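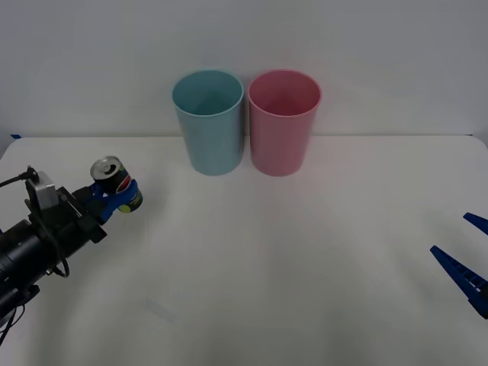
# kneath-terms

Color term glossary for the Kneath text normalizer. Maps informal color words found in product listings to a small set of canonical labels.

Version date: 2018-09-07

## Contents

| File | Description |
|---|---|
| `terms.tsv` | 227 source terms, one per line |
| `canonical.tsv` | Canonical labels and sort order |
| `conflicts.tsv` | Terms with more than one accepted mapping |

All files are UTF-8, tab-separated, with Unix line endings. The first row is a header.

## Fields in `terms.tsv`

- `term`: lowercase, no leading or trailing spaces
- `label`: must match a row in `canonical.tsv`
- `source`: `faltar` or `erima`
- `alt`: optional second label

Of the source terms, 133 come from the Faltar housewares catalog. The rest come from Erima listings. Where both catalogs use a term, the Faltar entry is kept.

## Mapping rules

Compound terms are mapped by their last color word, so "blue green" becomes `green`. Hyphens are treated as spaces. "Teal" and "turquoise" are kept separate. "Rose" maps to `pink` unless followed by "gold", in which case it maps to `metallic`.

A term may have up to 4 words. Longer strings are dropped at load time and written to the log.

## Loading

```
kneath load --terms terms.tsv --labels canonical.tsv
```

Add `--strict` to stop on an unknown label. The default is to skip the row.

## Known issues

- "Natural" and "clear" are materials in some Erima listings. Both are in `conflicts.tsv`.
- British spellings ("grey") are listed as separate terms.
- Plurals are not handled.
- The Funard exporter writes `alt` before `source`. Reorder the columns before loading.

## License

CC BY 4.0. Catalog text is not included.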